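From the Pleltbridge Shared Workshop newsletter, October

THE ARM REPORT

Members who come in on a Saturday will have noticed that the corner by the metal rail is no longer available for gluing chairs. It belongs to the arm now. The arm has been with us since spring, when it was a box of joints and a promise that it would be up and running by the next open evening. Several open evenings have gone by. The arm is up. Running is a strong word.

For those who missed the earlier instalments: we bought the upper section secondhand from a firm called Cundetti, who were clearing a storeroom and wanted 200 pounds for it, buyer collects. The wrist and gripper came later and from elsewhere, and the two halves had plainly never been introduced. The adaptor plate between them is our own work. It's the fourth one. The first three are in the scrap bin under the pillar drill, and anyone who wants a slightly wrong adaptor plate is welcome to help themselves.

The software side runs on Pirnora, a hobby control package that a couple of us had used for a camera slider and therefore thought we understood. Pirnora is good at moving a thing from one place to another in a straight line. It's less good at being told that there is a table in the way. We lost a set of fingertips finding that out, and the table has a dent on the underside of its frame that we are still arguing over.

After the fingertips we changed the plan. The original idea was for the arm to sort screws, which everybody agreed would be useful and which turned out to be a miserable job for a gripper with fingers that size. It would pick up one screw, or nine, or the tray. So we moved to groceries. Vegetables are large, cheap and available from the shop at the end of the road until half past eight, and if one gets squashed you can put it in soup.

The job is simple to say. There's a chopping board on the folding table, a wicker basket at the far end of it, and things to go in the basket. The arm picks a thing up, clears the rim, lets go. A four-year-old can do it and would want paying in biscuits.

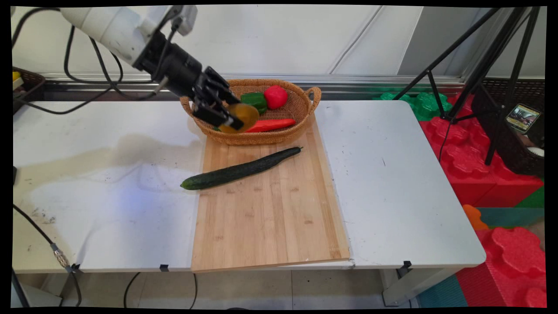

At the basket: pepper, tomato and chilli in, one round yellow-orange fruit on its way, cucumber still on the board.

The rim has been our chief enemy. Wicker isn't level, and the height we first typed in was measured at the lowest point by someone who then went home. Anything released at that height caught the edge and rolled off down the board, and tomatoes in particular seemed to enjoy it. We now lift an extra 2 centimetres before going across, and the drop is gentler for it. The handle is at one end and the arm comes in from the other, an arrangement we arrived at on the second evening, after hooking the handle and taking the whole basket for a short flight.

Round things are going well. The grip setting that suits them is 121 on the Pirnora slider, a number with no units that anybody has managed to find in the manual. At 278 you get juice. Please don't move the slider to see if this is true. It has been checked, and the cloth is still in soak.

Cucumbers are another matter. Held in the middle they balance nicely until the wrist turns, at which point the heavy end wins. Held near one end they droop. They are also longer than the gap we allowed for, so one end tends to reach the basket well ahead of the other and give it a shove. There's a school of thought that says we should buy shorter cucumbers. There's another that says we should cut them up first, but this would mean giving the arm a knife and the insurance renewal has only just gone through.

Cables remain a sore point. They hang from the arm in loops, run down the side of the table and go along the floor, and they've been tidied twice by people who meant well and unplugged something. Please leave them be, however much they offend you, and step over the one on the tiles. A proper cable chain is on order from Xiong, who have sent two cheerful emails and no cable chain.

A few other bits of housekeeping. The black clips along the front of the folding table are not spare, so if you need a clip for your own work there's a tin by the bandsaw. The big foam blocks and the mat are staying where they are. The marks on the tabletop have been scrubbed at by three different members with three different products and appear to be permanent -- we've stopped worrying about them and suggest you do too.

We could use help from anyone who has fitted soft pads to a gripper. The current thinking is silicone, cut from a baking sheet, but the glue we tried let go after an evening and one pad went home in somebody's pepper. Anybody with a better glue, or a worse pepper, should leave a note on the board by the kettle.

The next arm evening starts at seven. Bring something round.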